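The slot theory of tidiness

There is a drawer in my kitchen that has not closed properly since May. It contains loyalty cards for shops that have shut, sample tiles the size of a biscuit, a library ticket in a name I no longer use, and a small flat thing that I am certain belongs to something important. Every few weeks I take it all out, look at it with great seriousness and put it back.

Nisha Thakur would like me to get a piece of cardboard.

She designs desk organisers for a small firm called Brelis, and believes that most household mess is flat. Big things look after themselves, she says. A saucepan is a saucepan and you will find it. The trouble is the thin stuff, which slides under other thin stuff and stays there until you move house. Her answer is the slot: stand a thing on its edge, give it a neighbour on either side, and it can't get underneath anything.

I was ready to be rude about this. I have owned a great many organisers, among them the Gerkis, a bamboo affair with 50 compartments that came with its own booklet, and the Watine, a felt roll that was supposed to hang on the back of a door and preferred the floor. Both are in the loft, being organised by nothing.

Cardboard, though, is hard to resent. It is brown, it weighs almost nothing and it makes no claims about your character. A set of slots in it can sit on the table in front of your laptop and look like something that arrived with a parcel, and visitors will not ask what you paid.

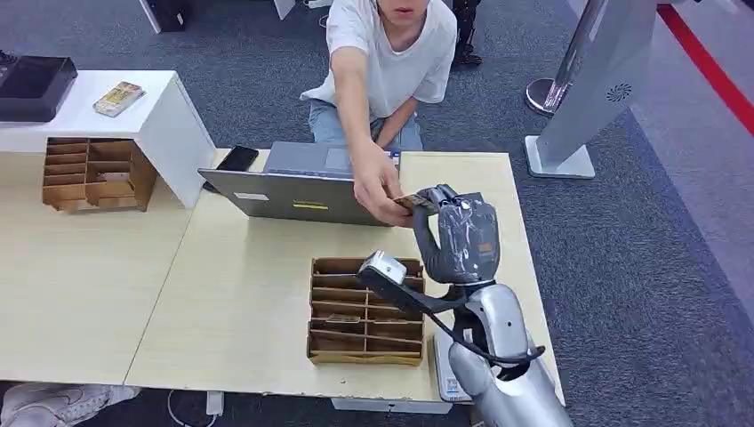
The first rule, Thakur told me, is that you fill it at the table where you work. Take it off to the cupboard and you will come back an hour later with a photograph album and a cup of tea. The second is that you start with one card in one slot and resist the urge to plan. She has seen people draw up a colour key before they have put away a single thing. She didn't look at me when she said it, but she had seen my notebook.

There is some disagreement about the third. Eun-ji So, who sorts for a living, spent years cataloguing the sample cards of a paper merchant called Cho. The collection ran to 3000 cards when she took it on, and 620 of them had no label of any kind. So is a gentle person, but she has views on empty slots. Thakur wants them kept to a minimum, as an empty slot invites rubbish. So thinks at least a third should be left open, on the grounds that you will always be handed another card, usually just after you have finished.

I put this to Thakur, who said that paper merchants were a special case. I put that to So, who laughed for rather a long time.

My own trial began one evening at about seven, with the contents of the drawer spread over the table and the radio on. The loyalty cards went in first and looked splendid, upright and alert, like a small audience. It took me until the second row to notice that I was carefully filing a coffee stamp card for a café that is now a dentist's. Thakur had warned me of this too. A slot is flattering, and anything you stand up in one starts to look as if it deserves to be kept.

So I took them out again. The tiles were too fat. The library ticket fitted beautifully and I have decided to keep it for that reason alone. The battery cover from a remote control (we no longer have the remote control) leaned sideways at an angle I found reproachful.

By nine I had a row and a half of things I could name and a carrier bag of things I couldn't. The small flat thing that belongs to something important went in the bottom row, at the end, where I can keep an eye on it. The drawer now shuts if you lift it slightly and push from the left.

Both women have asked how I am getting on with the empty slots. I have told each of them that I am doing it her way.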